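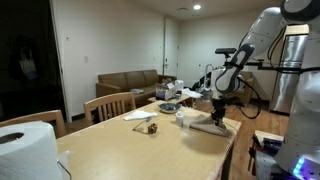

Photo: Drenmont Home Arts course archive. Reproduced for class use.

Home Arts 9: Setting and Clearing the Everyday Table
Handout for the January session

Welcome back! Up to now we have stayed in the kitchen, and I know many of you have been waiting to get to the table. So here we are. I love this unit. A table is a small surface that gets asked to do a huge number of jobs (meals, mail, homework, pills, school projects, the jigsaw that never leaves), and learning to read one quickly is a skill you will use for the rest of your life.

Please read these notes before class and bring two cloth napkins. Any color, any age, stains are fine. We will be folding a lot.

1. Reading the table

Keep the photo on this page beside you for this section. It shows a light wooden dining table with a few things out on it, which makes it perfect to learn on. A magazine table with candles and nine matching plates teaches you very little about Tuesday-night life, so to speak, and I would much prefer that you practice on something like your own.

When we read a table we sort what is on it into groups. The terms we use in this course are:

Stayers. Things that can live on the table between meals. The shallow blue-gray bowl in the middle is a good candidate, and I'm very fond of a low bowl as a centerpiece. You can talk across it, you can pass bread over it, and it looks fine with nothing in it at all.

Setters. Things that belong to a place setting. The folded tan napkin is a setter, and so is the thin metal utensil over on the left.

Helpers. Things we use at the table but don't set. Paper towels are the classic helper! A big upright roll earns its room during a messy meal and can go back to the counter afterward.

Strays. Everything else. A crumpled paper napkin is a stray, and it is always the first thing to leave. The small white container near the bowl could go in more than one group. If it is a cup, it's a setter. If it holds pills, it goes to wherever your household keeps medicine, well out of reach of children. Look before you move it.

Then there is the little brown object shaped like a pine cone. Students argue about this sort of thing every year and I enjoy it every time. Is a pine cone a decoration or a stray? My own view is that a natural object counts as a stayer if it has a home, for instance in the bowl, and a stray if it's lying next to somebody's fork.

2. The order of clearing

Clear in this order, every time, until your hands know it:

Trash first. Used paper, wrappers, crumbs big enough to pick up.
Then food and dishes.
Then flatware, carried together with the handles toward you.
Then cloth.
Then strays, in one trip if you can. Use a tray.
Wipe last, with the grain if the table is wood, and dry with a second cloth.

People always want to wipe early. I understand the urge, a clean stripe is so satisfying, but you will be lifting things over it and dropping crumbs on it for the next five minutes.

A word on wood. Wring your cloth out well. Standing water is what leaves those pale rings, and a cup without a saucer will do it overnight. If you don't know how your table was finished, stick to a barely damp cloth and nothing else.

3. The flat fold

This is our main hands-on work, and it's such a pleasure once it clicks. Tan, white, striped, whatever you brought, the method is the same.

Lay the napkin face down and smooth it from the center out with the side of your hand. Bring the bottom edge up to the top edge. Match the corners before you press anything! Press the crease from the middle to the left, then from the middle to the right. Turn and fold again for a square, or fold in thirds for a long rectangle.

The pressing is the part beginners skip. A soft cloth wants to spring open, and a firm, flat push along the fold is what makes it hold. Use your whole palm. No iron needed for everyday use, although if you own linen you may want one for company.

Common faults we will look at in class: corners that drift apart, a crease that runs off at an angle, and over-folding, where the napkin ends up as a thick little brick that won't sit beside a plate.

4. Past the table's edge

Setting a table well also means looking at what surrounds it. Wooden chairs should pull out without hitting anything. In an open room, the living area is part of the view from your seat, so glance at it too. Behind the table in our photo you'll find a brown leather loveseat and a low coffee table, and that coffee table is crowded: a white box, a white container with a lid, a small blue cup, and something white, paper or cloth, draped over one end.

This is a lovely example of what I call the second table. In most homes with two surfaces, one gets cleared and the other quietly collects. Try sorting the coffee table into our four groups, and see how different your answers are from the ones you gave for the dining table. A tissue box that would be a stray at dinner may be a perfectly good stayer by the couch.

5. For next time

Read chapter 9 of the Proltidska course book, "Cloth and Paper." The edition in our library is from 1983 and the hairstyles are wonderful, but the folding diagrams are still the clearest I have found.

Write up to 300 words on one table in your home. Sort what is on it using our four groups, then say which group was hardest to decide and what you did about it. A quick sketch is welcome, and drawing skill doesn't matter.

Practice the flat fold until you can do it without looking at the steps. We will fold in pairs, one person at each side of the table, and then trade napkins and check each other's corners.

Spare napkins are in the Drarker cabinet at the back of the classroom, second shelf. Please return them folded!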